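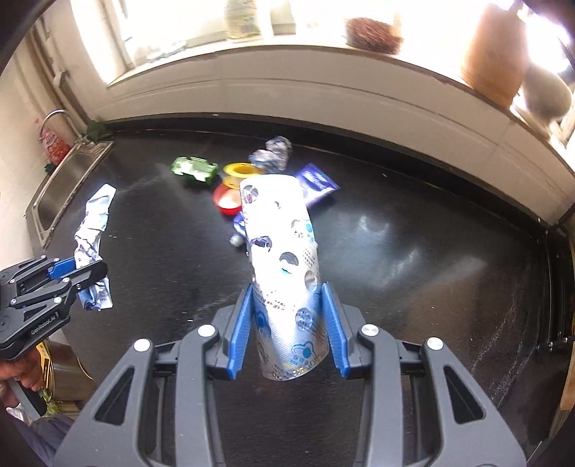 Hegedűs, 11/7/19

About Sistden

Sistden is a small school where children learn to look after the place they spend the day in. We have 14 children between the ages of six and eleven, two full-time teachers and one kitchen. The kitchen gets more use than any other room.

Zsófia Szilágyi opened the school in a rented house on Flonier Street. She had taught second grade for a long time and wanted a smaller group. Norbert Veres joined the following March. He teaches math and science and runs the afternoon kitchen hour.

What we do in the kitchen

The day has regular lessons in the morning and practical work after lunch. Practical work means cooking, mending, gardening and clearing up. Clearing up is taught like any other subject, with a start, an order of work and a finish.

Snack time leaves a lot behind on the black counter: foil, paper wrappers, crumbs, and whatever was in somebody's pocket. A green toy car and a yellow roll of tape can end up next to a red bowl and a snack packet. The children work in the same order each time. Wrappers come off the counter first. Toys go back to the playroom and tape goes to the craft drawer. Bowls go to the sink. The crumbs are wiped up last, toward the sink and into a hand, never onto the floor.

Foil gets its own bag. Younger children often ask whether a shiny snack wrapper is the same as kitchen foil, and Norbert has them crumple it and see if it stays crumpled. Anything they can't decide on goes in a tray by the door and is talked over on the following morning.

The plant by the faucet is watered by whoever has sink duty. Sink duty changes every week and the list hangs inside the pantry door.

The building

The house has 3000 square feet on two floors. Classrooms are upstairs. The kitchen, playroom and coat room are downstairs, and the yard is out back through the coat room. The kitchen counter was here when we moved in. It has scratches and we have left it as it is.

Our library holds over 424 books, most of them passed on by Pestent, the bookstore that used to be on the corner.

Visiting and enrollment

Parents are welcome to visit during the afternoon hour. Please call the office first, extension 1354, and ask for Zsófia. Children who are thinking of joining us spend one full day here before the family decides. They should bring indoor shoes, a lunch and a snack. They will be asked to help clean up with everyone else.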